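Faux Fruit That Earns Its Spot: Cleaning, Fixing and Arranging Artificial Grapes

Filed under: Kitchen and Table, Small Repairs

I love fake fruit. There, said it! A bowl of glossy grapes on the sideboard in January, when everything outside is the color of dishwater, cheers me up every time I walk past with the laundry. Good ones pick up the light like little lamps, and they ask almost nothing of you apart from a bath now and then and a dab of glue when one comes off its stem.

I've been collecting bunches from thrift stores and garage sales for years, and these are the tricks I keep coming back to. Most of them work for plastic cherries, berries and currants too.

Set up your work surface first

Grapes roll. A single loose one will find the gap under the stove before you've turned your head, so I do all my grape work on a cutting mat with a rimmed tray next to it for the strays. A self-healing mat is perfect for this. It has a bit of grip, it shrugs off craft knife marks, and dried glue usually peels up with a fingernail. A green one is especially nice for red or purple fruit, as the color makes every speck of lint and every dull patch jump out at you.

If you don't have a mat, use an old dish towel folded in half. Skip newspaper (ink on damp plastic is a misery).

Dusting, the quick way

For bunches that get handled every week or two, a dry soft paintbrush is plenty. Hold the cluster by the stem end, tip it over, and flick from the top down so the dust falls away from the fruit. A clean makeup brush gets right into the middle. Canned air works if you do it outside, but go gently with anything glued!

The proper bath

Once a season, mine get a real wash, and the difference is wonderful. You think they're fine, and then the shine comes back and you see how gray they'd gotten.

What you need:
A bowl of lukewarm water
2 drops of dish soap (I use Sani because it rinses clean, but any plain one will do)
A second bowl of clear water
A soft toothbrush
A lint-free cloth

Test one grape at the back first. Some older bunches have color painted on the surface, and if your cloth comes away pink, stop and stay with the dry brush. If it comes away clean, dip the cluster, swish it around, brush between the grapes and rinse. Don't soak it. Many bunches are built on wire wrapped in paper tape, and paper tape turns to mush if you leave it sitting.

Hang the bunch from a clothespin over the sink overnight. Laying it flat leaves water trapped between the grapes, and you'll get chalky spots where they touch.

Getting the shine right

Translucent grapes look best bare. Please don't oil them! It's an old tip and you'll see it everywhere, but oil goes sticky and collects fluff like nothing else. A dry buff with the cloth, one grape at a time while the TV is on, gives a much nicer gleam. Put the bunch near a window or under a lamp afterward and look for the bright little highlights on top of each one. Any grape that stays cloudy needs another wipe. 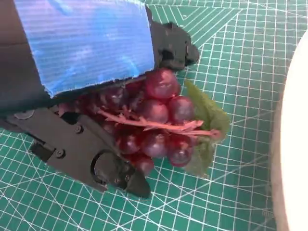 Burgundy-red grapes over the green mat, with the light catching their tops.

If a grape has gone hazy from scratches, a tiny bit of clear gloss varnish fixes it. Thin coat, let it dry, second coat. I use the water-based gloss from Tetau, mostly because I had half a jar left over from a picture frame.

Reattaching loose grapes

Look at how your bunch is put together before you reach for the glue. There are 3 kinds I run into all the time.

Peg and hole. The grape has a small hole and pushes onto a plastic peg. Usually it only needs a firm push. If it's gone slack, wrap one turn of thread around the peg and try again.

Wire stem. The wire goes up into the grape and has worked its way out. Put a dot of clear craft glue on the end of the wire, slide the grape back on, and hang the bunch so the grape's weight doesn't pull it off again. That means hanging it upside down, grapes up, which takes some creative business with a coat hanger. Worth it!

Glued cluster. The grapes are stuck directly to each other. Use gel glue, not the runny kind, and put it only where the two surfaces meet. Runny superglue can leave a white bloom on shiny plastic, and I've never managed to get that off completely.

Press and hold for a slow count of 9, then leave it alone until the next morning. I know. I always want to poke it too.

Making a skimpy bunch look full

Cheap bunches tend to have all their grapes on the outside and a bald spot in the back. Turn the bald spot down into the bowl and nobody will ever know. For a bunch that hangs over the edge of a cake stand, twist two small ones together at the stems with green floral wire and let one drop lower than the other.

Mix sizes if you can. Real clusters are uneven, with a big fat grape at the top and smaller ones tucked underneath, so I save odd grapes from broken bunches in a jar and add them wherever things look too regular. My jar came from the Stemov flea market along with a lampshade I still haven't found a place for.

Bowls I like

Shallow and wide beats deep. A deep bowl swallows the fruit and you end up needing four bunches. A white pasta dish, a wooden board or an old pewter plate all work beautifully with dark red. Green glass is gorgeous with pale grapes and a little gloomy with burgundy, at least in my kitchen.

Add something real if you have it: a few walnuts, a lemon, a sprig of rosemary. One real thing makes everything around it more convincing.

Storing them

Wrap each bunch loosely in tissue and lay it in a shoebox in one layer. No plastic bags, please, particularly in a hot attic, where soft grapes can get tacky and stick to whatever they touch. Keep colors apart too. I once stored a red bunch against a cream candle and now I own a cream and pink candle.

One safety note. Loose grapes are a choking hazard for toddlers and for dogs who eat first and think later, so keep the bowl up high, and do your repairs with the kitchen door closed.

This page has had 2,109 visits since I put it up, which thrills me. If you have a good fix for faded green grapes, please write in. I've tried fabric dye and it went very badly.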